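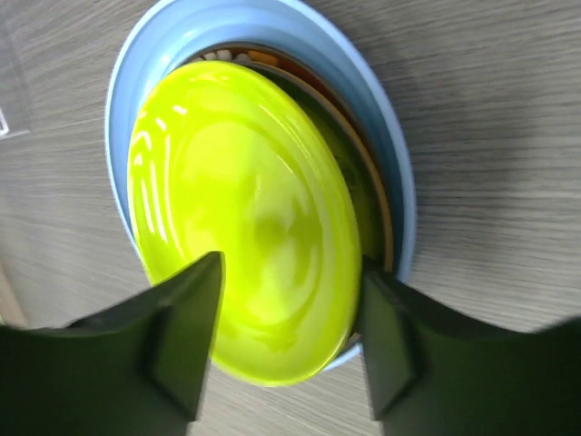 Yellow-green plate in a light blue round container

Press and Public Information Officer
Whitcombe District Council

Permanent, full time, based at the council offices in Whitcombe with regular days in Tunport
Reference: 3172

We're looking for someone who loves news, likes people and can write a clear sentence when the phone is ringing. Whitcombe District Council looks after the towns of Whitcombe and Tunport, the harbour villages around Pedport, and a good deal of hill and farmland in between. There is always something going on, and our job is to make sure residents hear about it early, in words they can use.

You'd be joining a small, busy press office that sits right next to the council chamber. On a typical morning you might draft a statement on the bus timetable, ring the local radio newsroom about a road closure, and then walk across the square to take notes at a meeting with market traders. In the afternoon it could be a visit from a government minister, or a school group who want to know what a councillor does all day (some of the best questions we get, by the way!).

The work

Most of your time will go on writing. You'll produce news releases, short speeches for the leader and the chair, and the summaries that go up on our website after each public meeting. You'll answer calls and emails from reporters, and keep the log of what was asked and what we said.

You'll also help to run our events calendar. We hold an autumn reception for local journalists, the annual civic awards, and a round of open evenings where residents can put questions to councillors. In September we start a new series of these evenings in the villages, beginning at Pedport, and we'd love you to have a big hand in how they work. The doors open at 6.30pm and people do stay late, so you'll need to be happy with some evening work. You can take the time back.

The residents' bulletin is the other large piece of the job. It goes out on paper to 2562 households that have asked for it that way, and by email to many more. You'd edit it, chase the articles, check the names and see it through to the printer. Makoven, our online system for public consultations, feeds into the bulletin too. The last consultation, on the future of the Tunport ferry slip, brought in 279 written replies, and someone in the press office read every one before the report was written. We think that's the right way to do it.
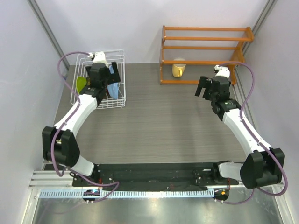 Two robot arms are anchored at the front edge of a grey tabletop

Who we'd like to hear from

You may be a reporter ready for a change, or you may have done communications work for a charity, a college or another public body. You may have edited a parish magazine for years and be very good at it. We'll look at all of these with real interest.

You will need to:
– write accurately and quickly in plain English
– show us that you can take in a long report and pull out what matters to residents
– be calm and friendly with callers, including cross ones
– understand that council staff serve all councillors, whatever their party, and stay out of party politics at work

A driving licence would help, as the last bus back from Pedport leaves before our evenings finish, but we can arrange lifts. You don't need a degree. Some knowledge of how councils make decisions would be handy – if you haven't got it, we'll teach you, and you'll spend your first weeks sitting in on meetings and meeting the people behind each service.

The post is politically restricted, so you couldn't stand for election or speak publicly for a party while you hold it.

What you'll get

The salary is on the council's Grade 9 scale, and the full pay table is in the job pack. You'll have a pension, flexible hours outside event days, and the option of working from home for part of the week once you've settled in. Job shares are welcome, so do apply as a pair if that suits you.

How to apply

Ask for the job pack at the Whitcombe or Tunport reception desk, or download it from the jobs page of our website using the reference at the top. Please send us the completed form with two pieces of your own writing, each no longer than a page. They can be on any subject. We don't need a CV.

If you're shortlisted we'll invite you in for an interview and a short writing exercise, and you'll have time to look round the office and meet the team. Tell us on the form if you need anything changed so that you can do your best on the day. Large print and audio copies of the pack are available from both desks.

Applications close at noon on the last working day of August.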